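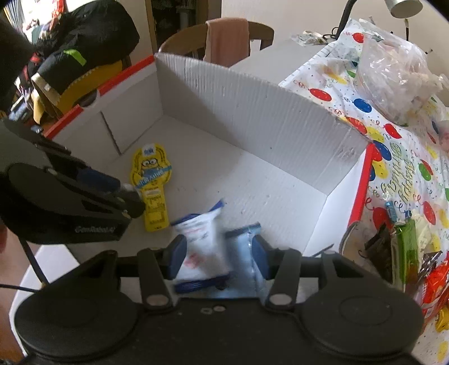

Lastell, August 30, 2019 — Erraji travel to Pirkemia tomorrow for the second round of the league cup. The home side have conceded only two goals in 5 matches and remain unbeaten since March.

Leanne Pilkington has named a squad of 18, with both first-choice full-backs rested. The manager is expected to keep the same midfield that started against Novex — a settled unit, though one short of pace. Kick-off is at noon.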